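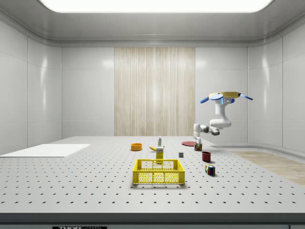
Nerys Samuel wrote in to say that she'd tuned all the pipes on her Flulurine the evening it arrived, gone to bed very pleased with herself, and come down to find the whole top end sharp. Could the guide please put the settling-in *before* the tuning? Yes, it could, and now it does! Everything else in this section is as it was, apart from a clearer note on the Gradberg stop.

## Section 4: First wind and first tuning

By now your organ should be standing on its feet with the pipes still in their box. Leave them there for the moment. This is the part where the Flulurine starts to breathe, and it's worth having a quiet room for it. The first time the reservoir rises by itself is a lovely thing to hear (a sort of long sigh, then nothing).

### Filling the reservoir

1. Check that the wind trunk is pushed fully home at both ends. You'll feel it stop.
2. Lift the lid of the reservoir with one hand flat underneath, and take out the card packing.
3. Lay the two brass weights on the lid, one on each painted circle.
4. Pump slowly with the pedal until the lid rises to the red line.
5. Stop pumping and watch. The lid should sink gently and evenly.

**Note:** If one side drops faster than the other, move the weight on that side a finger's width towards the middle and try again. If it still tips, look along the leather hinge for a fold. Smooth it out with your thumb.

**Caution:** Never press down on the lid to empty the reservoir. Open the spill valve instead and let it go down in its own time.

### Settling in

Leave the organ in the room where it will live for some four hours, with the lid of the case open. Overnight is even better. Keep it away from radiators and out of direct sun. In December, when the heating goes on and off all day, pick the steadiest room you have.

Organs from the Moltham workshop travel with the leather slightly stiff, and it loosens beautifully once it has been worked. Pump it up and let it down a few times whenever you walk past.
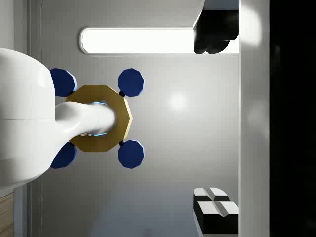
When the lid rises without creaking, you can go on to the pipes.

### Planting the pipes

1. Unwrap the pipes and lay them out from longest to shortest. There are 17.
2. Match the letter on the foot of each pipe to the letter beside its hole.
3. Lower each pipe straight down and give it a small turn to seat it. Hold it by the foot, never by the mouth.
4. Turn the mouths to face the front.
5. Pump to the red line and play each key in turn.

Don't worry if the sound is a bit ragged at this stage. A pipe that whistles is usually not quite seated. A pipe that won't stop sounding has a key sticking, and Section 6 covers that.

### Tuning

Start with the A above middle C and get it right with a tuning fork or a tuner. Then work outwards by octaves and fifths, or simply follow the tuner if you'd like to be playing by teatime.

- To sharpen a pipe, ease its stopper **down**.
- To flatten it, ease its stopper **up**.
- Take your hand away before you listen. Warm fingers change the note.

**Note:** Idris Gwilliam's method of tuning with two people, one on the pedal and one on the stoppers, is well worth trying. The wind stays steadier and you can stand up straight.

**Gradberg stop:** If yours is fitted, keep it closed until the main rank is in tune, then draw it and tune it against the main rank by ear.

**McPhee pedal:** Owners with the older McPhee pedal should pump in short strokes. Long ones make the pitch wobble.

Go over the top octave again the next day, then play something with plenty of held chords. Any pipe that has drifted will show itself there. The spare stopper leather is in the drawer under the keys.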